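Caderno da oficina – junho, turno da manhã

Começámos às 7h40 com a bancada da copa montada como deve ser, e ainda bem que o Joar Haugen insistiu em fazer isto com as máquinas de bebidas verdadeiras da Serkell e deixar de lado as maquetes. Muda tudo! O cromado, as grelhas, os reflexos na base – a visão porta-se de outra maneira e finalmente temos dados que se parecem com o sítio para onde o robô vai.

Contador de ciclos do projeto Laltell: 3552 desde que trocámos as pontas dos dedos. Hoje, mais 156, dos quais 17 interrompidos por nós. Quase todos pelo mesmo motivo: a mão direita chega ao copo um nadinha alta de mais e o polegar fecha antes do resto. O Ivar Midtbø baixou a altura de aproximação e atrasou o polegar, e a diferença sentiu-se logo. Fica registado como perfil «copo canelado 2».

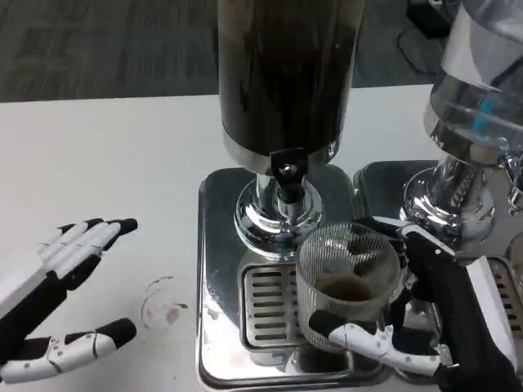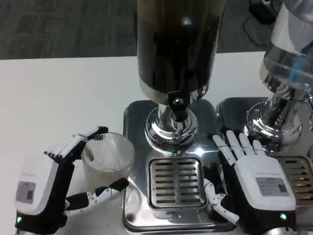 Copo canelado na mão direita (primeira foto) e na mão esquerda (segunda foto), sempre na mesma bancada.

Sobre a mão esquerda: pegar pelo rebordo, com o polegar por baixo, dá-me mais confiança do que eu esperava. Quero comparar com a pega lateral antes de decidir. Atenção à força, porque o copo é canelado e a leitura de contacto salta de nervura em nervura. Filtrar isso no controlador, não nos dedos.

Conversa boa ao meio da manhã com o pessoal da copa da Brekach. Eu ia preparado para a pergunta do costume (quem é que fica sem trabalho?) e ela veio, claro, mas veio acompanhada de coisas muito concretas. Querem continuar a ser eles a abastecer e a provar, e querem poder parar o robô sem chamar ninguém da engenharia. O que largavam já amanhã era o vaivém de servir copos nas pausas grandes, quando se junta a fila toda e ninguém da equipa consegue sair do balcão. Pediram também para escolher as horas em que ele trabalha. Acho justíssimo, e é fácil – passa a haver um horário que a equipa edita no tablet.

Outra ideia deles que me entusiasmou: pôr o robô a avisar quando um depósito está a chegar ao fim. Hoje fazem isso a olho, várias vezes por turno.

Por fazer:
– limpar a mesa entre séries, as marcas de café confundem a segmentação
– repetir a série com o copo mais cheio
– pedir à Wikström tabuleiros de reserva
– Joar: rascunho do horário editável
– Ivar: perfil novo também na mão esquerda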